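3.2 Upkeep of the hand-held gripper

The hand-held gripper used at the Grondley site is treated as a machine in its own right, with its own log and its own service interval. Each unit is inspected after 200 grasp cycles and withdrawn for full service after 90 hours of use. The inspection begins at the contact surfaces. The pad is wiped with a dry cloth, and its textured face is checked for worn dots and for dirt lodged in the split between the two halves. A pad that shows smooth patches is replaced as a pair, so that both halves wear at the same rate.

The metal finger is checked next. It must stand straight over the center of the pad, as in Figure 4, and must not move when pressed lightly from either side. A bent finger is never straightened by hand. The unit is tagged and sent to the Zillari bench for a new part. 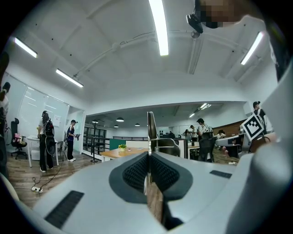

Figure 4. View from the hand-held gripper, with the textured pad and upright metal finger in the foreground and the office work area behind.

The grille strips on the body are cleaned with a soft brush. Compressed air is not used, as early trials in February drove dust into the opening below the pad. Power cords are inspected along their full length at the same time.

Over the study period, 319 inspections were logged. Eight led to a unit being withdrawn before its planned service, and five of these involved wear of the pad. The remaining three were traced to a loose finger mount. The mount screws were then added to the inspection sheet, and the revised sheet has been in use since July 23, 2022.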